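Zusteler Tabletop Recordings, README

This release contains 2,410 recordings made by students of the Nondisville robotics club during its February project term. Each recording covers a single attempt at a tabletop task with a two-finger gripper. Members worked in 11 teams, and every team completed the club's safety training before operating the arm.

Tasks were chosen by the teams and approved by the project supervisor. Failed attempts have been kept and are marked in the label file.
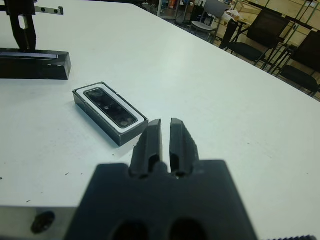

Labels were entered by the operating team and checked by a second team within seven days. Where the two disagreed, the recording carries both labels. Thirteen recordings have no label and are listed in the file named unresolved.

The folder Bayram holds the training portion, and the folder Zisto holds the portion reserved for the club's spring competition. Entrants may not train on the latter.

Use is permitted for teaching and noncommercial research. Please credit the Nondisville robotics club.

Last revised November 18, 2021.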